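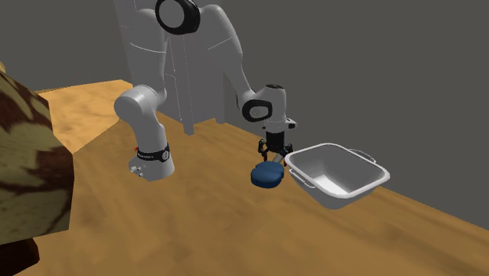 Ticket status: Resolved
Product: Karam case intake, asylum claims module
Reported by: Khôi Kim, Ekura Settlement Services
Assigned to: Shabani Biwott

Khôi Kim, 9:40 am
Claims lodged at the Flillden border office in March are not showing in our queue. Their export lists 1,359 files and we have 1,278. The missing 81 all appear to be family claims. We need them before hearing dates are set.

Shabani Biwott, 10:15 am
Thanks. Can you send the import log and tell me which version of the Ledar connector you're on?

Khôi Kim, 10:32 am
Log attached. Connector is version 11.

Shabani Biwott, 11:50 am
The log shows a timeout at 60 seconds on each missing file. Family claims carry a separate attachment for every dependant, and the connector gives up before the last one loads. Please raise the timeout to 300 under Transfer Settings, then re-run the import for March only. Don't re-run the full year or you'll get duplicates.

Khôi Kim, 2:05 pm
Done. Queue now shows 1,359. Spot-checked a few family files and the dependants are all there.

Shabani Biwott, 2:20 pm
Good. I've asked for the default to be changed in the next connector release. Closing.

Related tickets
Duplicate claimant numbers after office transfer
Interpreter language field blank on printed notice
Hearing centre address not updating
Cancelled appointments still sending reminders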